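Is a divider in a toy bin worth the trouble?

Dirk Kramer
My sister swears that splitting one big bin in two keeps toys sorted. I have my doubts. She sent me a link to the Groletti insert, $125 for what looks like a flat panel, and I can't see a four-year-old caring which side the duck goes on. Has anyone kept this up past August?

Stavros Nedeljković
I wouldn't pay that. A panel and a spring clamp at each end will do it, and you can slide it when the mix changes. Ours held fine, but the sorting lasted 2 weeks. Dinosaur, block, duck, all in the big side.
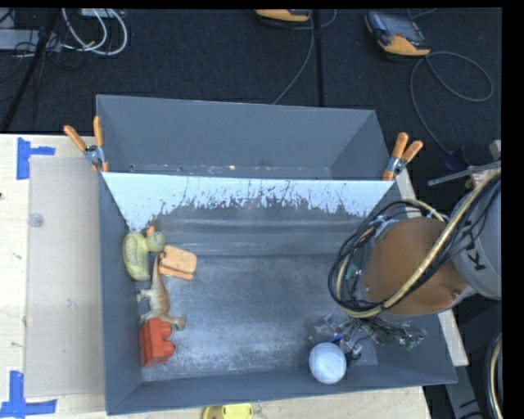
Mingxuan Fu asked whether clamps are safe with little kids around, and I'd worry about that too. Fingers go everywhere. I'd just buy a second bin.

Wekesa Mushi
we have one from Fistammont. its ok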